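We use only the cookies which are necessary for this site. Accept / Manage my choices

September, late evening

I promised myself to write tonight about the money, before I forget how we came to the decision. The kettle is on and the house is quiet, so I have no excuse.

In the morning I sat with Hjørdis Solberg for almost two hours over the list of purchases. She had printed it, which I found old-fashioned until I saw how many notes she had made in the margin. The arm itself is no longer a question. We will take the one from Gridau, because Munteanu could not give us a delivery time and did not answer my second letter. The question is everything which stands under the arm and beside it. I had put the pedestal in my first budget as one small line, and Hjørdis drew a circle around it and wrote "really?". She was right. The stand, with fixing to the floor and transport, comes to 600 euros, and I had written 383. I do not know any more from where I took this number. Perhaps from an offer for a lighter model.

After lunch I opened the simulated kitchen again and stayed in it until my eyes hurt. It is a strange way to plan a purchase, to walk for hours through a room which does not exist, but I learned more from it than from the catalogues.
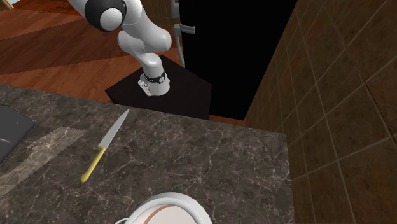
Darius Grīnberga
Equipment planning, Vurnelard kitchen project

What I wanted to decide was the side of the counter. In this version the arm has its place on the dark pedestal beyond the far edge of the marble, and the cook would work from the near side, where the bowl is. I like that it leaves the worktop free. But then we pay for more floor, and the tall black unit with the silver handle is close behind the arm on the right. I must ask how much room a door needs there before anybody signs anything. If we mount the arm directly on the worktop we save the pedestal, and we lose a good part of the surface. I changed my opinion three times this afternoon.

The knife with the yellow handle worries me more than the furniture. Hjørdis says we should begin with spoons and leave blades for next year, and I think I agree, although it makes the demonstration less interesting. If we have no blades, we can also wait with the better guard, and this keeps 500 euros in the reserve. I wrote it down in pencil.

A small quarrel with myself about the licence for Uteo, the planning software. The trial ends in 72 hours. I would like to keep it one month longer, until the pedestal is ordered, but I have not asked for this money and I do not enjoy asking twice.

Also I forgot to eat the soup I brought. It is still in my bag, I noticed it on the tram.

Tomorrow: write to Gridau about the height of the stand, measure the real doorway (not from the drawing!), return the tape measure to Hjørdis. She has asked for it already two times - very politely, but two times.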